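I've been meaning to write up my coffee and tea stain tricks for ages, and then Vanderleia Paiva from the comments asked how I get the brown rings out of my mugs without wrecking my hands, so fine, Vanderleia, this one's yours!

First off, put the scouring pad down. I used one for years and all it did was scratch up the inside of my favorite Grirley mug so the tea had even more places to hide (I still use it, I'm sentimental). What I do now is baking soda. Dump a spoonful in the mug, add just enough water to make a paste, and rub it around with a damp cloth. Most rings come off in under a minute. For the stubborn ones I leave the paste sitting for 20 minutes while I go fold towels or, more likely, don't fold towels.

If that fails, white vinegar. I warm up 200 ml, pour it in, let it sit until it's cool, and rinse like crazy. Don't mix it with the baking soda, by the way. I know the fizzing is fun, but you mostly end up with salty water.
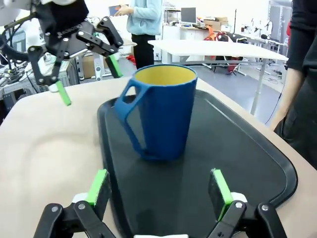

*Blue outside, mustard yellow inside, and I love a tray under a mug.*

Speaking of trays, get one! I used to have rings all over the counter by Thursday every single week, and now the drips land on something I can carry straight to the sink. Shiny dark ones do show every water spot, so I wipe mine with a microfiber cloth and a tiny drop of dish soap, then go over it again dry. Skip the furniture polish – I tried it once and everything went sliding when I picked the tray up.

Oh, and lids and travel cups. The rubber seal is where the funky smell lives. Pry it out with the handle of a spoon (never a knife, I've got the nick in my Kamata cup to prove it), soak it in hot soapy water, and let it dry completely before you push it back in. I do mine overnight on the windowsill.

One more, for spoons with that brown film on them: same baking soda paste, but use an old toothbrush and get into the pattern on the handle. My grandmother's set hadn't looked that good since she had it.

Next time I'll do the kettle, which in February was so crusty I could hear it rattle.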